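From: Rosalind Szabo
To: Flatine stage adaptation list
Date: Jun 10, 2024
Subject: Re: [flatine] Act 2 running order and the grant of rights

Replies inline. 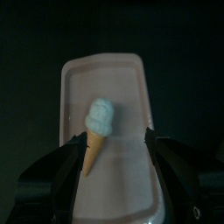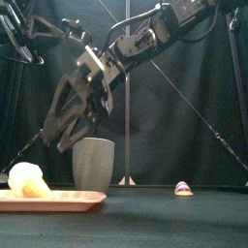
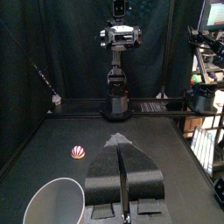
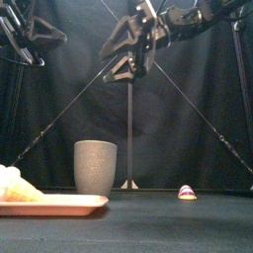 Toy cone on its tray (first), gray cup (second), paper cup and candy (third), dark table with the black drape behind (fourth).

Cosimo Serra wrote:
> I have read the option agreement again. The grant covers "a live
> musical stage production in the English language based on the
> motion picture." It says nothing of the novel. Settimio wants to
> keep the harbor wedding in Act 2, and the harbor wedding is only
> in the novel. Can we use it, or does it have to go before the
> Fidville reading? Also, the script I have runs 18 songs and the
> running order lists one fewer. Which is right?

On the rights: the film company can only pass on what it holds. Its own deal with the novelist's estate was for a film and for works derived from the film. A scene that appears in the book and was never shot is outside that. I asked Carmela Martinelli to check the long form as well as the short form, and she reads it the same way. So there are 2 routes:

1. Get a separate license from the estate for the stage use of the novel. Carmela has a contact there and expects an answer by November. That is too late for Fidville and in time for Sonstead.

2. Write a new wedding that takes nothing from the book. It can be in a kitchen or a church hall. It can't use the boat, the late priest or the torn letter, all of which are in the book and nowhere on screen.

I would do the second for the reading and keep the first open. Settimio, please send the harbor pages to me only and take them out of the shared draft. Old drafts with those pages in them should be pulled too.

On the song count: 18 is correct. The running order dropped "Monti by Morning" when the two train numbers were merged, and the merge was later undone. I have put it back as number 4. The reprise after the trial is underscore with one spoken line, so it has no number of its own and should not be counted.

Running time is a separate problem. Act 2 has to come in under an hour and the last read had it over. The cuts that cost us least are the second verse of the landlady's song and the dance break before the trial. Ragnheiður has said she can shorten the break without touching the key change — the strings hold through it anyway. She would need the new bar numbers before she re-does the parts.

> One more: do we bill the screenwriter on the title page?

Yes. The agreement requires credit on the title page and on all posters, at no less than 40 percent of the size of the title. The exact wording is in Schedule B. Please copy it as it stands, including the comma. Programs for closed readings are exempt, but I would put it in there too, as the file tends to get reused.

Open items:

Settimio Villa — new wedding scene, no book material
Ragnheiður Ásgeirsdóttir — shortened dance break, new parts
Carmela — letter to the estate
Cosimo — corrected running order, Schedule B credit on the title page

If anyone has a clean scan of the signed short form, please send it. Mine is missing the page with the initials.

Rosalind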